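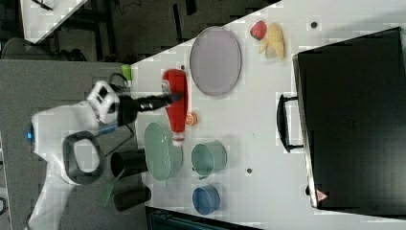

What happens to the people when the arm arrives?
Project report by Hina Rizvi
Nov 20, 2020

I picked Windimby for my project because my aunt used to work there and I already knew the bus route (37, very slow). They pack picnic and play sets for nurseries, so it's plates, cups, pretend fruit and so on, all day long. In October they started trying out an arm on one of the sorting tables, and I got to spend six afternoons sitting next to it with a notebook!

The arm picks things up one at a time and the person on the table does the rest. Bottles are what everyone talks about. They're fat at one end and narrow at the other, so the fingers have to close on the right bit, and Parisa Tabrizi, who runs that table, reckons she can tell from the approach whether it's going to be a good grab. She used to sort by hand for the whole shift. Now she lays things out, watches, and steps in when it gets muddled, which she says is easier on her wrists but much harder on her patience.

I gave out a questionnaire and almost 80 people filled it in (I'd hoped for more, but the night shift never got theirs). Most weren't worried about losing their job. What bothered them was the chat. On the old tables you stood opposite someone and talked, and with the arm you're mostly on your own side of it. I hadn't thought of that at all when I wrote my questions, so there isn't one about it, and I only know from the comments box.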